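Print | E-mail this thread

Rear wiper dead, front works

Posted July 20, 2021 by plellow_wagon

Rear wiper quit. Washer pump still runs from the stalk. Fuse is good, 12 V on both sides. Motor connector at the liftgate shows 0 V with the switch on. Replaced the motor last July with a Caltell unit, 1060 miles on it.

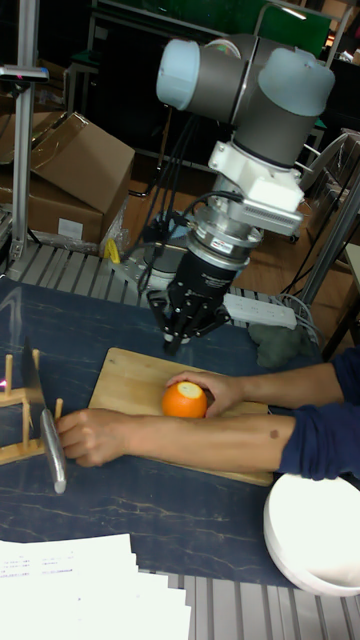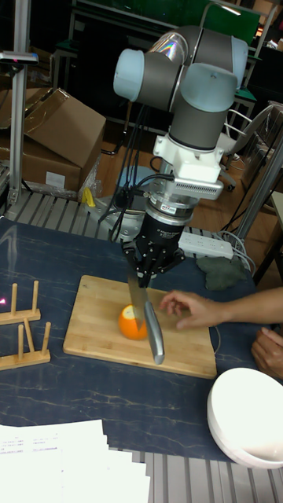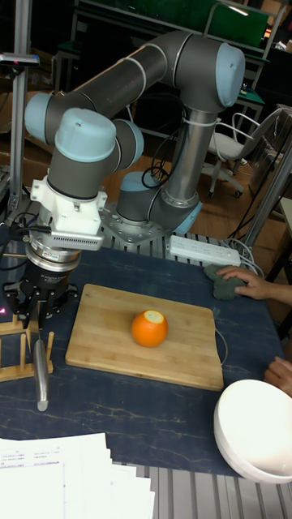

Robot arm at the cutting board, first two shots; base and mounting plate in the third.

jalside_tech wrote:
No voltage at the connector means the motor is not your problem yet. Pull the rubber boot between body and liftgate and check for broken conductors. Flex the harness with the meter connected.

ohm749 wrote:
Disagree on the order. Check the liftgate glass switch first. On these the wiper is inhibited if the module thinks the glass is open. Two screws and a jumper.

jalside_tech wrote:
Glass switch open would also put the ajar light on the dash. He didn't mention one.

ohm749 wrote:
Not if the bulb is out. Mine was.

plellow_wagon wrote:
Ajar light is off, and it comes on when I open the glass. Boot is peeled back. One wire has green corrosion at a crimp. Measured 1000 ohms end to end, other wires under one.

jalside_tech wrote:
Cut it back to clean copper and splice in new wire. Solder and heat shrink, leave slack for the hinge.

sugiyama_fan wrote:
Don't solder in a flex area, it will crack next to the joint. Use a sealed crimp and move it inside the body, 200 mm past the boot.

jalside_tech wrote:
Mine is soldered and has held for years.

We use cookies to keep you logged in. Accept | Settings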